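Speaker notes: The drop at the Jurnis cell
Wosance project, handling group
March 27, 2021

Slide 1. Title

Say who I am and which group. Talk is 20 minutes, questions at the end. If the clicker fails, the keyboard is on the left side of the lectern.

Tell them up front: a robot let go of a roll with the arm at full height, and a person was close enough for it to matter. No injury. I want to spend most of the time on why the controller thought everything was fine.

Slide 2. The job

The Jurnis cell moves white rolls from an infeed to a rack. One arm, one two-finger gripper, one camera at the wrist looking down over the fingers. The rolls are large compared to the gripper, so once the fingers close, the roll takes up most of what the camera sees.

We teach the grasp with a hand-held version of the gripper. A person carries the tool, closes it on a roll, moves it, lets go. The camera records all of that. The policy in the cell was trained on 1588 of these recordings.

Mention that Astis is our name for the software layer that decides whether a grasp is good. It comes up on almost every slide after this one.

Slide 3. What the wrist camera has to work with

Go slowly here. People from the planning side have not looked at much wrist footage.

White roll, pale wood grain off to one side, gray wall and a bright light on the other. A finger against each side of the roll. A column of small red marks runs along the right of the roll, and there is a strip of hard glare next to it in the upper half.

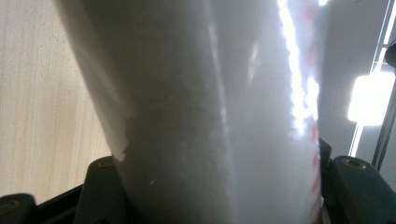

Astis used two things to decide whether a roll was slipping. The first was finger width, from the motor encoder. The second was movement of the roll's surface relative to the fingers, from the camera. Either one could raise an alarm. We had always described these as independent checks, including in the safety file. I wrote that paragraph and it was wrong.

The width check has a tolerance. These rolls are soft enough that the width changes a little during any lift, so in January we widened the tolerance to stop false alarms. After that change the camera check was doing nearly all of the work. We did not go back and test it alone.

Slide 4. The event

Read the timeline as written on the slide, no extra commentary.

The arm closed on the roll and Astis reported a good grasp.
The arm lifted. The roll began to slide down between the fingers.
The width stayed inside tolerance.
The surface check reported no movement.
The arm reached full height and started the turn to the rack.
The roll fell and landed outside the marked area.
The operator, who was at the rack side, pressed the stop.

The arm kept moving for up to three seconds after the press. I will come back to that on slide 7, it is a separate fault. Say so here or somebody will ask right away.

Slide 5. Why the camera check missed it

The tracker picks the points with the strongest contrast and follows them from one frame to the next. On a white, matte roll there are few strong points. The strongest contrast in the picture was the border of the glare. That border comes from the lamp and the angle of the camera, and it can stay almost where it is while the roll slides underneath.

In the log from the event, most of the tracked points sat on the glare border. They held still, so the check reported a steady roll. The confidence score was high the whole way.

The red marks should have helped. Near the bottom they are clear, but where they pass close to the glare they are washed out, and the tracker dropped them for low saturation. They also repeat. A row of short dashes sliding by one dash looks a lot like a row of dashes standing still.

Torn outer layers are the better feature. A ragged edge has a shape that doesn't repeat, and it is attached to the roll. The old version threw these edges away as damage. Pause here and take a question if there is one.

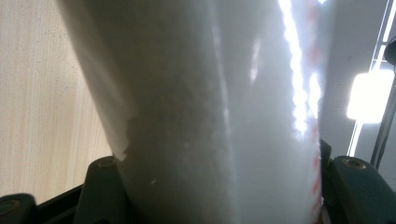 Slide 6. Changes to Astis

Saturated areas are masked before points are chosen, with a margin around them.

If too few points are left after masking, the result is "unknown". The arm treats unknown as a slip: it lowers and stops. Before, too few points meant the last good result was kept.

Torn edges are allowed as tracking points.

The January width tolerance is withdrawn. We get more false alarms now. The Jurnis shift lead has been told and accepts it for the time being.

We replayed 1815 stored lifts through the new version. Every known slip was flagged. Two normal lifts at the Mokgethi site were stopped that did not need to be. Replay is not the same as running, and the live test on the arm is still open. Do not let this slide sound like a sign-off.

Slide 7. The stop delay

Different cause. The button was wired to a controlled stop, where the arm finishes slowing along its planned path. At full height in the middle of a turn, that path was long. The risk assessment assumed the arm would be low and slow whenever a person was near.

Interim measure: nobody on the rack side while the arm is powered, gate locked. Lift speed is reduced. The button is being moved to a circuit that cuts drive power and sets the brakes. The gripper must stay closed when that happens, and we are testing the spring that is meant to do it.

Slide 8. What I need from this room

Sites using Astis with the widened tolerance: put it back today, the setting is on the grasp page. Mokgethi has done it.

Check what your stop button does with the arm at full height and carrying a load. Measure it. Send me the number and the load you used.

Anyone with a shiny or wrapped product, send footage, especially with a lamp in view. We are short of it.

Questions. Backup slides have the wiring diagram and the tracker plots. The cost question goes to the Wosance project office, I don't have figures for it.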